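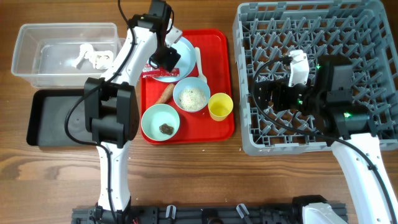
나무 상판 위의 빨간 쟁반과 아이 식사, 그 왼쪽에 물이 얕게 담긴 투명한 통

4장. 오일 다시 먹이기

앞 장에서 매일 닦는 법을 끝냈으니 이제 본론이에요. 저는 이 장이 제일 재미있더라고요. 푸석하던 나무가 오일을 한 번 먹고 나면 색이 확 살아나는데, 그걸 한번 보면 집에 있는 나무란 나무는 다 들고 나오게 됩니다(저는 도마에 주걱까지 했어요).

이 안내서는 오일로 마감한 원목 식탁을 기준으로 썼어요. 제가 쓰는 건 Soriano 식탁이고 오일은 Skonska 무색 하드오일입니다. 다른 회사 오일을 쓰신다면 순서는 거의 같지만 건조 시간은 꼭 그 통에 적힌 걸 따라 주세요.

주의: 우레탄이나 래커처럼 막이 씌워진 식탁에는 이 장의 내용을 쓰시면 안 됩니다. 오일이 스며들지 못하고 겉에서 끈적끈적하게 굳어요. 우리 집 식탁이 어느 쪽인지 모르겠다면 먼저 4-1부터 보세요.

4-1. 우리 집 식탁 확인하기

1. 상판 밑면이나 다리 안쪽처럼 안 보이는 곳을 고릅니다. 밑면은 마감을 다르게 하는 회사도 있으니, 되도록 상판 가장자리 구석이 좋아요.
2. 마른 천으로 먼지를 닦고 물을 한 방울 떨어뜨립니다.
3. 몇 분 뒤에 들여다봅니다. 나무색이 짙어졌으면 오일이 빠졌다는 뜻이고, 방울이 동그랗게 그대로 서 있으면 막이 있거나 오일이 아직 넉넉한 거예요.
4. 방울이 서 있다면 구입처에 마감 종류를 물어보세요. 저도 처음엔 혼자 추측하다가 결국 Soriano 고객 게시판에 글을 남겼는데, 제품 번호만 알려 주니 금방 답이 왔습니다.

참고: 밥그릇 놓는 자리만 짙어지고 가운데는 멀쩡한 식탁이 많아요. 아이가 있는 집이면 더 그렇죠. 그래도 저는 상판 전체를 같이 하는 쪽을 권합니다. 한 군데만 칠하면 경계가 은근히 눈에 띄거든요.

4-2. 준비물

무색 하드오일 100ml
보풀 없는 면 천 넉넉히(헌 티셔츠가 최고예요)
고운 사포와 사포를 감을 나무토막
니트릴 장갑
마스킹 테이프
물을 채울 수 있는, 뚜껑 달린 금속 통

오일은 생각보다 적게 들어갑니다. 저는 첫해에 제일 큰 통을 샀다가 반도 못 쓰고 굳혀서 버렸어요. 아까워라! 개봉하면 조금씩 굳기 시작하니 작은 통으로 시작하세요.

4-3. 사포질

1. 식탁 위를 전부 치웁니다. 쟁반, 수저통, 깔개까지 다요. 의자도 멀찍이 빼 두면 편해요.
2. 물을 꼭 짠 행주로 닦고 완전히 말립니다. 저는 저녁 먹고 닦아 두었다가 다음 날 아침에 시작해요.
3. 사포를 나무토막에 감아 나뭇결 방향으로 가볍게 밉니다. 힘은 거의 안 줘도 돼요. 토막 무게에 손만 얹는다는 느낌이면 충분합니다.
4. 컵 자국이나 얼룩이 있는 자리는 조금 더 밀되, 그 둘레까지 넓게 풀어 주듯이 밀어 주세요.
5. 청소기 솔로 가루를 빨아들이고 마른 천으로 한 번 더 닦습니다.

주의: 둥글게 문지르지 마세요. 마른 상태에서는 티가 안 나다가 오일을 바르는 순간 동그란 흠집이 우르르 올라옵니다. 이건 제가 해 봐서 압니다... 그날 처음부터 다시 밀었어요.

주의: 무늬목 식탁은 겉 나무가 아주 얇아요. 얼룩을 지우겠다고 한자리만 밀다가는 속이 드러날 수 있으니 자국은 적당히 남겨 두고 넘어가세요.

4-4. 오일 바르기

1. 창문을 열고 장갑을 낍니다. 직사광선이 드는 자리라면 커튼은 쳐 주세요.
2. 통을 흔들지 말고 막대로 천천히 저어 줍니다. 흔들면 거품이 생겨요.
3. 상판 옆면과 다리가 만나는 곳에 마스킹 테이프를 붙입니다.
4. 천에 오일을 조금 묻혀 결을 따라 얇게 펴 바릅니다. 모자란가 싶을 만큼만요.
5. 잠깐 기다렸다가 마른 천으로 남은 오일을 싹 닦아 냅니다. 손등을 스쳤을 때 미끈거리면 덜 닦인 거예요.
6. 4시간 말린 뒤 같은 방법으로 한 번 더 바르고, 또 닦아 냅니다.
7. 테이프는 두 번째 오일을 닦아 낸 직후에 떼세요. 다 마른 다음에 떼면 가장자리가 지저분해져요.

참고: 5번을 대충 하는 분이 정말 많아요. 이 안내서 초안을 읽어 준 Noel Galang 님도 처음에 두껍게 바르고 그냥 두었다가 일주일 넘게 팔꿈치가 쩍쩍 붙는 식탁을 썼다고 합니다. 이미 그렇게 됐다면 새 오일을 아주 조금 묻힌 천으로 문질러 녹이듯 닦아 내 보세요. 웬만큼은 돌아옵니다.

경고: 오일 묻은 천은 뭉쳐서 쓰레기통에 넣지 마세요. 저절로 열이 올라 불이 붙을 수 있습니다. 다 쓴 천은 바로 물을 채운 금속 통에 푹 담그고 뚜껑을 닫은 뒤, 사시는 지역의 배출 방법에 따라 버려 주세요. 다른 건 다 잊으셔도 이것만은 꼭이요!

4-5. 다시 쓰기까지

마지막으로 닦고 나서 하룻밤은 아무것도 올리지 마세요. 그다음부터 가벼운 식사는 괜찮지만, 겉이 말랐다고 속까지 굳은 건 아니라서 한동안은 조심해야 해요. 저희 집 규칙은 이렇습니다.

뜨거운 냄비는 받침 위에만 놓기
물이 담긴 통이나 젖은 그릇은 오래 두지 않기
플라스틱 쟁반이나 고무 깔개는 밥 먹고 나면 치우기
흘린 국물은 보이는 대로 닦기
세제 묻힌 수세미는 완전히 굳을 때까지 금지

쟁반 얘기는 조금 더 할게요. 바닥이 평평한 쟁반 밑에 물기가 갇히면 그 모양 그대로 허연 자국이 남기 쉬워요. 아이 밥을 쟁반에 차려 주는 집이라면 다 먹고 나서 쟁반을 들고 밑을 한 번 쓱 닦아 주세요. 저는 얇은 천 매트를 깔아 보기도 했는데 매트가 젖으면 더 오래 축축해서 그만뒀어요.

4-6. 자주 생기는 문제

표면이 까끌까끌해요: 첫 오일을 먹고 나뭇결이 일어난 거예요. 다 마른 뒤 고운 사포로 한 번 훑고 얇게 덧발라 주세요.

군데군데 번들거려요: 덜 닦인 자리입니다. 4-4의 참고를 보세요.

색이 생각보다 진해졌어요: 무색 오일이어도 나무가 젖은 것처럼 짙어지는 게 보통이에요. 걱정되면 구석에 먼저 시험해 보세요. Thirumalai Poduval 님은 Gotside 의자까지 같이 칠했다가 식탁과 의자 색이 서로 달라졌다고 알려 주셨는데, 나무 종류가 다르면 그럴 수 있습니다.

냄새가 안 빠져요: 환기를 더 해 주세요. 장마가 걸친 7월에는 마르는 것도 냄새 빠지는 것도 한참 더디니 저는 아예 그 철을 피해서 합니다.

얼마나 자주 해야 하나요: 저는 1년에 2번 해요. 날짜보다는 4-1의 물방울로 판단하시는 게 정확합니다.

2024년 8월 22일에 고친 내용: 4-4의 테이프 떼는 순서를 바꾸고 젖은 천 버리는 법을 경고로 올렸습니다. 긁힌 자국과 눌린 자국 손보는 법은 5장에 이어서 썼어요.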